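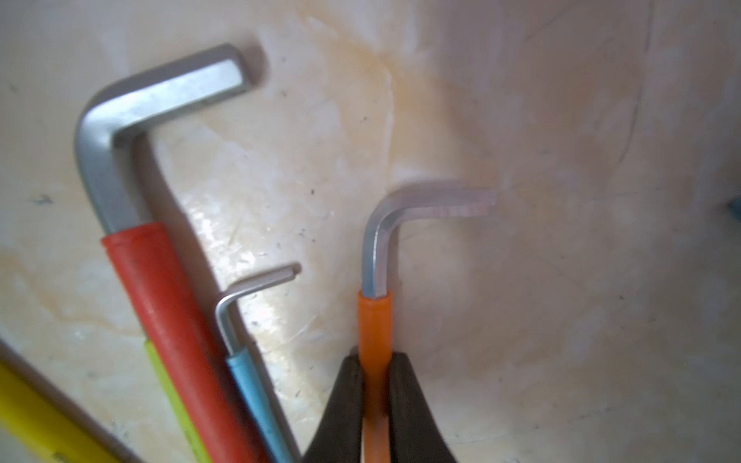
The budget must be ready before December, and tonight I want to put my thoughts in order before I open the spreadsheet again. I have 3243 dollars for the whole next stage. When I say this number aloud it sounds like a lot of money, and when I write the list it becomes small very fast. I spent the afternoon at the bench with the hex keys, and I learned more about what we must buy than from all the catalogs of last week. The orange key stood nearly straight up between the two black fingers, which held it by the plastic sleeve, and beside it the red one and the thin blue one were pressed so close together that I began to think about the width of fingers. A wide finger will need space on both sides. Between red and blue there is almost no space. So the first line of my list is now a set of narrow fingers, and I moved it above the new table, which I wanted very much.

Sunita Nguyen-Tran does not agree with me about the table. She says the old surface is full of scratches and spots, and that the shine of the light on it will disturb us more than any finger. She is right about the shine. I saw it today near the red and blue sleeves, a whitish patch. But a sheet of gray matte paper costs almost nothing, and a table costs 740 with the delivery, and I can't explain such a thing to Agustina when she reads the request.

I asked for prices from two suppliers. Chaturvedi answered in the same hour, very polite, with a price for one pair of fingers and a discount if we take four pairs. We do not need four pairs. Maybe two, because the tips wear out, and waiting for a new one takes 30 days. Temer did not answer the question I asked. They sent an offer for a complete new gripper with force sensing, and I confess I read it three times with my tea getting cold. It would take more than half of the money. I put it in a separate column with the title "later", where there are already many things.

What I still do not know is how to plan for the small parts. Last year I wrote one line, "accessories", and Agustina Quiroga returned the paper to me with a circle around this word. She was correct. Inside this word there were cables, screws, tape, two adapters and one mistake. This time I will write 12 lines, each one with its price, even the tape. Cable for the wrist camera is 74 dollars for the good one, with the angled plug. The cheap one is less than half, but the cheap one already made us lose two mornings.

Also I must decide about the trip to Clitirton. They are selling used equipment from a closed workshop, and Sunita thinks we could find a second arm stand there. I would like to go and look with my own eyes before I pay. I don't trust used stands — the threads are often damaged and the seller never touches them. If we go, the fuel must be in the budget also, and I have no line for fuel.

Ukik wants my answer on the service contract. I will say no for this year, and keep this money as a reserve. My father always kept a reserve in a biscuit box, and he never told us how much was inside.

It is 11:40 now. Tomorrow: write to Chaturvedi for two pairs, ask if the narrow ones come with soft pads. Measure the old stand. Buy the gray paper.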